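How to Fold a Two-Tone Top (Without the Miracle Method)

Start on a flat table with more room than you think you need.
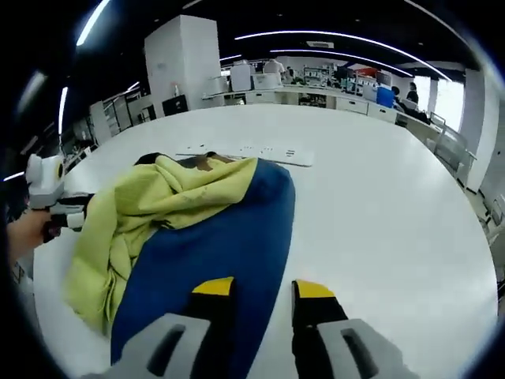 Giuliana Palomino wrote in to say that she has folded clothes on her knee for 35 years, and that a table is a luxury for people with small laundry piles. Fair enough. My knee has never given me a square corner, so I'm sticking with the table.

I have read plenty of folding guides, and most promise that a garment will stand up in the drawer like a book. Mine fall over. What follows is slower and less exciting, and it works on clothes made from two different fabrics, which is where the clever methods tend to let me down.

1. Lay the piece face down. Shake it once first. Shaking it ten times, as the Hekis folding chart recommends, has never done anything for me.

2. Flatten the smooth fabric. A plain blue section takes one pass of the hand. Leave it alone after that.

3. Now the softer fabric. Pale yellow-green cloth that bunches needs working from the middle outward, a bit at a time. Don't pull at the edge - it stretches, and then the two halves never line up again.

4. Look it over while it's spread out. Small dark spots are easy to miss in a wrinkled light fabric. If you find any, put the thing aside and deal with them before it goes in a drawer.

5. Fold one side to the center, then the other. Bring the sleeves back on themselves if there are sleeves.

6. Fold up from the bottom, in half and in half again. Thirds are supposed to be better. I tried thirds through all of March and couldn't see the difference.

7. Press down with both palms and count to 4. Some people say 15. Try both and see if you can tell.

As for folding boards, I bought the Ukeo one and it was too narrow for anything with long sleeves. It now lives behind the wardrobe. A large magazine does the same job if you want a guide for the width.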